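3.2 What people count as "done"

I went into this part of the study thinking the hard question would be who does the cleaning. That's what most of the housework literature is about, and it's what I'd written into the grant. But by the second week of diaries I kept circling the same small word, and the word was "done." One woman in Zidalville wrote "kitchen done" at a point in the evening when her husband's diary, filled in at the same table, had the kitchen down as "still to do." Same kitchen! They weren't arguing about it either. They just had different finish lines, and until they read their diaries side by side in the follow-up interview, neither of them knew it.

So I went back through all 400 diaries and pulled every entry where somebody said a job was finished. That gave me 900 entries to read, and I read them with a pencil and far too much coffee. My colleague Chia-hao Yau read the same set separately, and then we sat down and compared notes. Where we disagreed we talked it out, and where we still disagreed I've left the entry out of the analysis. (Kitchen floors gave us the most trouble. Chia-hao thinks a swept floor with a sticky patch is a finished floor. I don't.)

The entries fell into two rough piles. In the first, a job was over when a step was over: the dishes were put away, the trash was out, the bag was back in the can. In the second, a job was over when something looked or felt a certain way, and these were the entries people wrote the most about. "Wiped it till I stopped seeing it" is my favorite, from a retired bus driver in Boltatitz. Bathrooms turned up in the second pile over and over, and mirrors more than anything else in the bathroom.
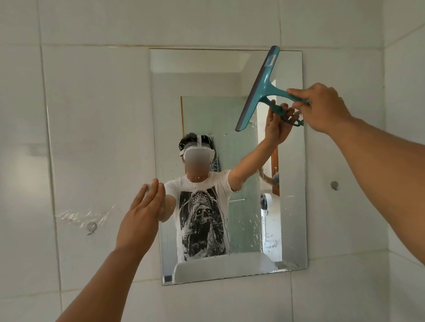 Figure 4. Cleaning a bathroom mirror with a squeegee.

Looking-type jobs have a problem that step-type jobs don't, and it's that the standard moves with the person and the light. A shelf that passes at night can fail at breakfast. Several people told me they'd quit checking in the morning for exactly this reason, and one man in Havitz said he only ever dusts with the lamp off. Mirrors are an odd case even within this group, as you have to judge the surface while it's showing you something else. With a squeegee angled across the glass like the one in Figure 4, the person doing the work is also right there in the reflection, and our diarists complained about this a lot. They'd start out hunting for streaks and end up looking at their hair. A few had worked out tricks, like crouching to look along the glass from the side, or calling in a teenager with better eyes.

Yang's scale of household standards, which I used in the pilot, doesn't pick any of this up. It asks how clean a room should be and how often, and those are fair questions, but it treats the end of a job as a given. I added 15 items on stopping points for the main survey, worded as closely as I could to what people had written themselves. Some of them are clunky. "I stop when I no longer notice it" confused a few people in testing, and I kept it anyway – it was the item they most wanted to talk about once they'd understood it.

I should say that the diaries lean toward people who like writing about their homes. Short entries were harder to sort, and a bare "bathroom, done" tells me nothing about which pile it belongs in. Those are coded as unclear and reported separately in the next section, along with the answers from the couples.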